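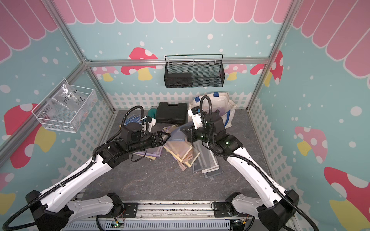

Setting up the Marnel dehumidifier takes me a few minutes, and most of that is deciding where it goes. Give it 4 inches of clear space on every side. Stuff in piles holds damp longest, so if you've got thin framed panels heaped on the floor like these, I'd spread them out before you switch on.

1. Stand the unit upright for four hours before plugging it in. I know, I know — but it's been on its side in a truck.
2. Slide out the tank and pull the tape off the float. The tank holds 830 ml, and the float has to bob freely or the pump light stays on.
3. Push the tank back in until it clicks. If it doesn't click, take it out and try again, don't lean on it!

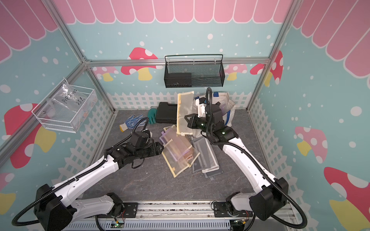
4. Plug straight into the wall. No extension cords, please.
5. Hold the fan button until the display blinks, then pick your humidity. I leave mine at 50 in May and turn it down once the rain sets in.

Note: the small Marnel is good for a room of about 400 square feet. Naa Kyei wrote in to say she runs hers with the door open, and that's fine for a hallway, but it'll fill the tank a lot faster.

Caution: keep fabric off the top grille. Anything light gets pulled flat against it and the motor overheats. Hang soft things well away from the unit, with air on both sides.

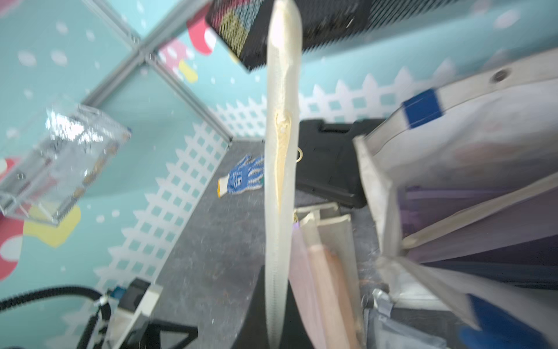 Zippered off-white strip, hanging, with dark mesh above.

6. Empty the tank when the red light comes on, rinse it, and let it dry before it goes back in.

Last updated: May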